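Folding the Puffy Stuff: A Bedding Project Report
Ailbhe Mac Carthaigh
Home Textiles elective, project 2

Why I picked this

Flat fabric is easy. A sheet has edges you can find and a crease stays where you put it. Quilted things fight back! I wanted to know whether the order of folds changes how small a padded piece gets, and whether it stays that way overnight. I started in February with a cushion cover from my aunt's house and quickly decided it was far too easy.

Setup

All the work was done on a bed, which is where most people I know fold their bedding. I spread a lime green sheet as the work surface and put the red quilted piece on top. The two colors are so different that I could check the outline at a glance and see right away when a side had drifted. I really recommend this to anybody repeating the project (a white quilt on a white sheet was miserable).

I compared two methods. Method Viken folds the sides in first, then the length. Method Fekete starts with the length. The names come from the two study rooms where I wrote up my plan, so please don't look for them in a book.

Before each trial I smoothed the piece from the middle outward with flat hands, following the stitching. The seams on this one are curved, and the padding bulges up between them, so smoothing straight across just pushes a wrinkle from one panel into the next.
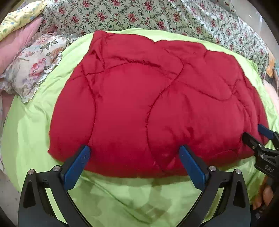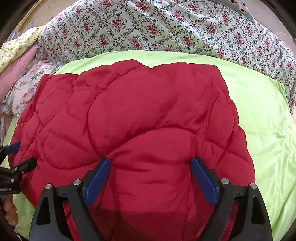 Figure 1. The red quilted piece on the lime green sheet, both views.

Results

I did 40 trials, half with each method. Viken won on size nearly every time, and I loved how tidy the stack looked. Fekete was quicker, about 8 seconds faster per fold, but the outer layer kept sliding off the padding and I had to tuck it back. Overnight, both opened up a little. Pressing the air out toward the open end helped more than I expected, and I would happily do a whole second project on that one step.

What went wrong

My first six measurements were taken with the tape resting on top of the puff, so they came out too tall. I redid them with a book laid flat on the stack.

Next time

A thicker filling, and a storage bag to fold toward.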